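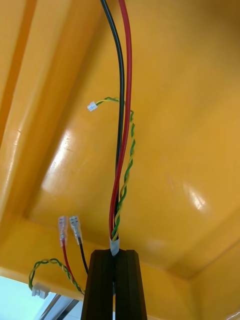 Predicting Days on Lot for Used Vehicles at a Mid-Size Dealership

Final Project Report, Applied Statistics for Business

1. Background

Used vehicles lose value while they wait to be sold. A dealership that finances its stock also pays interest on every unit, so the number of days between acquisition and sale (days on lot) is one of the main figures a used-car manager follows. At Dukmont Motors, the dealership that supplied data for this project, the asking price is reviewed at fixed intervals. The manager lowers it by a set percentage if a vehicle is unsold at the review date. The schedule is the same for a compact sedan and a full-size pickup.

The project had two goals. The first was to find out which facts known on the day a vehicle is listed are related to days on lot. The second was to test whether a simple model could sort vehicles into fast and slow groups well enough to support different review schedules.

2. Data

The dealership exported its sales ledger and its listing history as two separate tables. The tables were joined on stock number. After cleaning, the data set held 339 vehicles, all retail sales of used units. Wholesale units and vehicles sold to employees were left out, as were vehicles with a rebuilt title.

The following fields were kept: model year, body type, odometer reading at listing, number of previous owners, source (trade-in, auction or lease return), first asking price, reconditioning cost, month of listing, and days on lot.

Two problems came up in the join. Stock numbers for trade-ins carry a letter suffix in the ledger but not in the listing history. The suffix was stripped before matching. This created a small number of false duplicates where a trade-in had itself been taken against another trade-in, and these were resolved by comparing odometer readings. The second problem was that the listing date is reset when a unit is moved from the main lot at Jarkley to the overflow lot on Claltgate Road. For moved units the earlier date was used.

Reconditioning cost was missing for part of the auction stock. The missing values were filled with the median for the same body type. A flag variable was added to mark the filled rows.

3. Price position

The first asking price is a poor predictor by itself. A high price may mean an expensive model or an overpriced one. A relative measure was needed, so each asking price was divided by the mean asking price of comparable listings on the day of listing. Comparable listings were taken from Azar, the pricing tool the dealership already subscribes to. A listing counted as comparable if it had the same model and trim, was within one model year, and was inside the dealership's normal search radius.

The resulting ratio is called price position in the rest of this report. A value of 1.00 means the vehicle was listed at the local average. Vehicles with fewer than 5 comparable listings were given a price position of 1.00 and flagged. Most of the flagged vehicles were commercial vans and older convertibles.

4. Method

Days on lot is strongly skewed to the right. The log of days on lot was used as the response in a multiple linear regression. Predictors were entered in one step. Body type, source and month were coded as dummy variables, with sedan, trade-in and January as the reference levels.

A second model treated the problem as classification. A vehicle was labeled fast if it sold within 30 days and slow otherwise. Logistic regression was used with the same predictors. Both models were checked with tenfold cross-validation. Folds were assigned at random and not by date, a choice discussed in Section 6.

All work was done in R. Residuals from the linear model were plotted against fitted values and against each continuous predictor. The plots showed mild curvature for odometer reading, and a squared term was added.

5. Results

Price position had the strongest relation to days on lot in both models. Vehicles listed above the local average took longer to sell, and the effect was larger for sedans and hatchbacks than for pickups. An interaction term between price position and body type was tested and kept.

Source mattered less than the manager expected. Lease returns sold faster than auction units in the raw data, but most of the gap went away once odometer reading and number of owners were in the model. The remaining difference was not significant at the 0.05 level.

Month of listing had a visible effect in spring only. Units listed in March sold faster than the January reference group. The other months could not be told apart from January with a sample this size.

Reconditioning cost showed no clear relation to the response. The flag for filled values was not significant either, which gives some support to the median fill.

The classification model did better than the baseline of always predicting the larger class. Its errors were uneven. Slow vehicles were identified more reliably than fast ones, and the 9 convertibles in the data were classified no better than chance. Convertibles should be priced by hand.

6. Limitations

The asking price is lowered during the listing period, but the models use only the first asking price. A vehicle that sold quickly after a reduction looks the same as one that sold quickly at its first price. A survival model with price as a time-varying covariate would handle this correctly. It was considered and dropped because the reduction dates were not stored before the dealership changed its listing software.

Unsold vehicles were not in the export. Their absence biases the estimates toward shorter times, since the slowest units are the ones most likely to be missing.

Random folds allow the model to learn from later sales when predicting earlier ones. Market prices moved during the period, so the cross-validated error is probably optimistic.

All records come from one dealership with one manager setting prices. The coefficients should not be applied to other stores.

7. Recommendation

Two review schedules should be tried. Vehicles classified as slow at listing would have their first price review earlier than under the present schedule, and the remaining vehicles would stay on the present one. Convertibles and vehicles flagged for too few comparable listings would be left out of the trial. The dealership should also record the date and amount of every price change, together with any move between lots, so that the analysis can be repeated with a survival model.

Appendix A. Variable names used in the code

dol: days on lot
ldol: natural log of dol
ppos: price position
ppos_flag: 1 if too few comparable listings
odo, odo2: odometer reading in thousands of miles, and its square
own: number of previous owners
src: source
recon: reconditioning cost in dollars
recon_flag: 1 if recon was filled
mon: month of listing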